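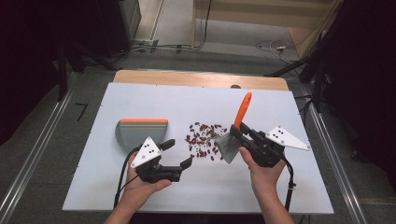
Bohnen fegen, Woche zwei

Seit Januar sammle ich Beispiele für unser Lernsystem, und gerade ist das Fegen dran. Die Aufgabe passt in einen Satz: Bohnen vom weißen Tisch auf die Kehrschaufel bringen, mit dem Handfeger, zwei Greifer, keine Finger. Ich hatte dafür einen Nachmittag eingeplant. Inzwischen sind es mehrere.

Das Projekt heißt intern Milora, die Auswertung läuft auf einem Rechner namens Prondby. Beides hat Aarti Sisodia so getauft, die auch das Training macht. Ich mache die Vorführungen und schreibe auf, was dabei schiefgeht. Das ist der größere Teil der Arbeit.

Zum Ablauf. Ich streue die Bohnen aus, lege Schaufel und Feger hin, starte die Aufnahme und nehme erst dann die Greifer auf. Ein Durchgang ist zu Ende, wenn die Bohnen auf der Schaufel liegen und beide Greifer wieder in der Ruheposition sind. Bleibt eine Bohne auf dem Tisch, gilt der Durchgang trotzdem, bekommt aber einen Vermerk. Fällt eine auf den Teppich, wird er verworfen. Gestern hatte ich am Ende 46 brauchbare Durchgänge und 9 verworfene. Sechs von den neun gingen auf den Boden, der Rest waren Fehler beim Tracking, meistens weil ich einen Marker mit dem Unterarm verdeckt hatte.

Was ich unterschätzt habe, ist die Streuung. Wenn man Bohnen zwanglos auf den Tisch kippt, landen sie fast immer an derselben Stelle. Man merkt das nicht, man hat eben einen Lieblingsplatz. Aarti hat die Startbilder der ersten Woche übereinandergelegt, und es ergab einen schönen dunklen Fleck in der Tischmitte. Seitdem arbeite ich mit einer Liste: hinten links, vorne rechts, eng beieinander, weit verteilt. Die Liste würfelt ein Skript aus, ich halte mich daran, auch wenn die Position unbequem ist.

Die zweite Sache ist der Griff am Feger. Mit der Hand fasst man so einen Stiel, ohne hinzusehen, und korrigiert beim Fegen nach. Mit zwei Backen geht das nicht. Fasse ich zu weit hinten, kippt der Feger beim ersten Zug weg und die Borsten stehen schräg. Fasse ich dicht an den Borsten, hält er besser, dafür komme ich mit dem Greifer fast auf die Tischplatte. Ich habe mir angewöhnt, vor dem ersten Zug kurz zu warten und zu prüfen, ob der Stiel zwischen beiden Backen fest sitzt. 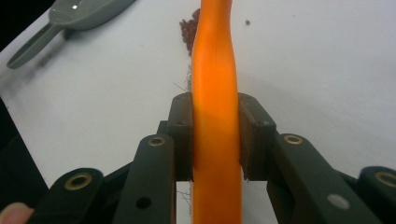
Das kurze Warten hat allerdings einen Nachteil. Es steht dann in jeder Aufnahme, und das Modell lernt es mit. In der ersten Version hat es nach dem Greifen so lange stillgehalten, dass wir dachten, der Prozess sei abgestürzt. Aarti schneidet die Pausen jetzt auf eine feste Länge. Mir wäre es lieber, ich bräuchte sie nicht, aber ohne Pause steigt bei mir der Ausschuss.

Beim Fegen selbst sind kurze Züge besser als lange. Lange Züge schieben die Bohnen unter den Borsten durch oder am Schaufelrand vorbei. Die linke Hand muss die Schaufel dabei ruhig halten - das klingt einfach, ist nach einer Stunde aber der anstrengende Teil. Ich mache deshalb spätestens nach 9 Durchgängen eine Pause und schüttle die Arme aus. Nachmittags werden die Bewegungen trotzdem langsamer, das sieht man in den Daten.

Offen ist noch, was wir mit den Durchgängen machen, in denen ich den Feger neu greifen musste. Ich würde sie behalten, Aarti will sie erst getrennt ansehen. Bis das geklärt ist, liegen sie in einem eigenen Ordner. Als Nächstes kommt dieselbe Aufgabe mit Reis. Den Staubsauger habe ich schon danebengestellt.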